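How to Run a Gripper Demonstration at an Open Day

These are the steps we use at Handik when visitors come to see the arm work. Allow 2 people per station, one to run the arm and one to talk.

Before the doors open

Clear the visitor side of the station and put the floor tape down. Check that the emergency stop can be reached by both people. Load the demo program and run it once at slow speed with no parts.

Set the arm speed to 74 percent or lower. Full speed looks impressive but people in the second row miss the grip.

During the demonstration

1. Say what the arm is going to do before it moves.
2. Start with the fingers open and let visitors see them from the front.
3. Run the cycle once without talking.
4. Run it again and explain each stop.
5. Take questions with the arm parked.

At the June open day we had more than 700 visitors, and Souad Ramadan found that groups of school age wanted step 3 twice. Let them have it.

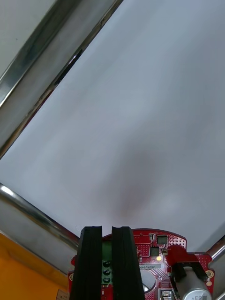

Keep each group to ten minutes. If the next group is already waiting, send late questions to the table by the exit, where Reda Badawi keeps the handouts.

After the last group

Park the arm, power down the controller, and write the cycle count in the station log. Report any missed grips the same day.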